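Sonthorpe Path Glare Set – README

Release date: 2023-01-10
Maintained by: Natel field robotics, perception group
Status: frozen, except for label fixes

Summary

This set collects camera frames and logs from outdoor runs of the Plukitz path rover at the Sonthorpe site. It was put together after a fault in which the rover failed to slow for an obstacle while driving toward a low sun. It is meant for testing glare detection and fallback behavior. It is not suitable for training a general pedestrian detector.

The fault

During a run in May the rover was following a paved path at its normal cruise speed with the sun low and ahead of it. The obstacle stack reported a clear path. A foam test post had been placed on the centerline as part of the route check. The rover reached the post without braking and stopped on bumper contact. The post was knocked over. There was no injury and no damage beyond a scuffed bumper cover.

The log shows two separate problems.

1. The detector produced no box for the post until the last 7 frames before contact. By then the stopping distance was longer than the gap.

2. The image health monitor did not raise its flag. It compares mean brightness over the full image against a fixed limit. The dark pavement in the lower half pulled the mean down, so the image passed as healthy while much of the upper half had lost its detail.

The second problem is the one treated as the root cause. The detector is expected to fail in strong glare. The monitor exists to catch that case and hand over to the slow mode, and it did not.

The range sensor was not a backup on this run. It had been taken out of the stop chain the week before to chase a false-stop issue on wet leaves, and the change was not reverted. The run checklist had no line for it. It does now.

Contents

frames/ 2318 color frames, lossless
logs/ one file per run: speed, heading, brake state, monitor output
labels/ obstacle boxes and glare masks
splits/ run lists for tuning and test
tools/ mask viewer and a script that replays the monitor on a run

Frames come from 16 runs. Splits are made by run, never by frame. Mixing frames from one run across both splits gives scores that are far too good, and we made that mistake in the first internal version.

Labels

Glare masks were drawn by hand at half resolution. The mask covers pixels where surface detail is lost, which is a wider area than the clipped pixels alone. Haze and soft ghost patches away from the sun carry a separate value, "veil". Annotators disagreed most on veil, and the edges of those regions should be treated as loose.

Obstacle boxes have a certainty field with the values clear, likely and unknown. Unknown is used for dark upright shapes at a distance that might be a person, a post or a trunk. Do not drop these boxes when scoring. For the stop decision, an unknown upright shape on or next to the path counts as an obstacle.

Changes made to the rover

– The monitor now works on a grid of tiles and checks local contrast as well as brightness.
– Any flagged tile that overlaps the drive corridor forces slow mode.
– The range sensor can no longer be removed from the stop chain by a config edit. It needs a signed build.
– Slow mode is held until the corridor has been free of flags for 7 seconds.

The tile monitor is based on the Goh contrast module, with our own limits. Replay on the fault run raises the flag well before contact. Replay is not a road test, and the limits have only been tuned on this site.

Known gaps

All runs are from one site and one camera model. There is no rain, no snow and no night driving. Two logs have a clock offset between the brake state and the frames; they are marked in logs/offsets.txt and have not been corrected. Lens dirt was not recorded, so its share of the veil regions is unknown. 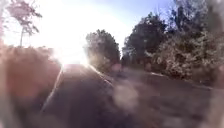
Low sun over the far end of the path. The small dark upright shape right of center may be a person.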